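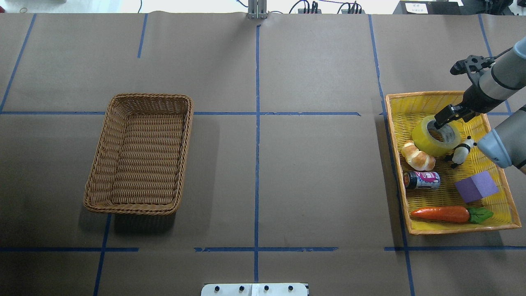 How flat does the paper have to be before the tape goes down?

Flat enough for the tape to bond along its full length. Light creases left over from the roll are acceptable. A fold that stands up under the tape is not, and the sheet should be lifted and laid again.

4. Covering and marking out the table

This section applies to the Tarkport long table with the Mitix paper cover. For the short table, follow the same order of work and take the sizes from the sheet supplied with it.

4.1 Before you start

Clear the top and wipe it with a dry cloth. Do not use polish or spray cleaner. The edge tape will not hold on a treated surface.

You will need:
Brown kraft paper, one roll
Blue painter's tape
Steel rule and soft pencil
Scissors or a safety knife
Wicker basket
Yellow container

Caution: Do not cut paper on the table top. Cut on the floor or on a spare board.

4.2 Laying the paper

1. Cut a sheet 2,479 mm long.
2. Lay the sheet with the side that curls facing down.
3. Line up the back edge first. Fix it at both ends with a short piece of tape.
4. Smooth the paper from the back edge towards you with the flat of the hand.
5. Fix the front edge, then the two ends.
6. Leave the sheet for 12 hours where time allows. Kraft paper takes up moisture from the room and may slacken. Pull the front edge tight again if it has.

Note: Small wrinkles tend to collect at the back edge. Do not try to press them out with a rule, as the paper tears easily there.

4.3 Marking the grid

1. Mark the long lines in pencil, 592 mm apart, starting from the left-hand end of the back edge.
2. Tape the long lines first. Unroll the tape along the pencil mark with light tension and press it down as you go.
3. Tape the cross lines over the long lines.
4. Where a cross line has to be made up from several lengths, butt the ends. A gap of up to 2 mm is allowed.
5. Rub all tape down with a dry cloth.

Caution: Do not stretch the tape. Stretched tape shrinks back and lifts the paper into ridges.

Short lengths may be added where a cell needs to be closed off near an edge. They need not run the full width of the table.

4.4 Placing the containers

1. Put the wicker basket down first, within easy reach of the working position.
2. Set the yellow container further along the table.
3. Check that neither one rocks. Turn a basket that rocks end for end and check it again.
4. Keep a clear strip of paper between the two, wide enough to set an item down.
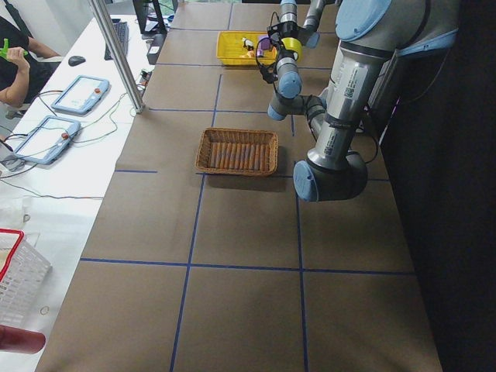
Figure 4-2. Wicker basket with sticks laid in a row; yellow container towards the far end.

4.5 Loading

Long, thin items go in side by side, all pointing the same way. Fill from one side of the basket and keep to a single layer. Items laid across each other roll when one is taken out, and the row then has to be made up again.

Mixed small items go in the yellow container. Place the largest first. Stand figures upright only if they stay up without support. Cans may be laid on their sides against another item.

Note: The containers may be placed across a tape line during loading. Move them clear of the line before you start sorting if the cells are being used to keep groups apart.
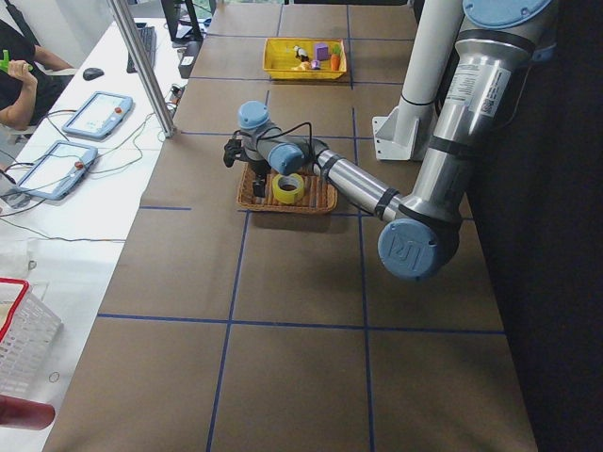 Single items are sorted one at a time, with the receiving basket emptied beforehand. Place each item near the middle of the basket and clear of the rim, and let go of it only when it is resting on the base. Rolls of tape are laid on their side, as with the yellow roll in the wicker basket, so that they cannot travel. The yellow container in the same view stands inside one of the taped rectangles, which is the correct position for it while sorting is under way. If it has been knocked on to a line, stop and put it back before the next item.

4.6 Replacing the cover

Replace the paper when it is torn, when tape no longer sticks to it, or when old pencil marks make the new ones hard to read. Marks from the baskets do not matter.

1. Remove both containers and put their contents to one side.
2. Lift the tape slowly, folding it back on itself.
3. Roll the paper from one end with the used face inwards.
4. Wipe the table top and repeat from 4.2.

Caution: Pull the edge tape away from the table corners by hand. Do not lift it with a blade.

Spare paper is supplied on the Kettunen roll, wide or narrow. The narrow roll does not fit the long table. For storage of part-used rolls, see section 5.

Section last revised 24th April.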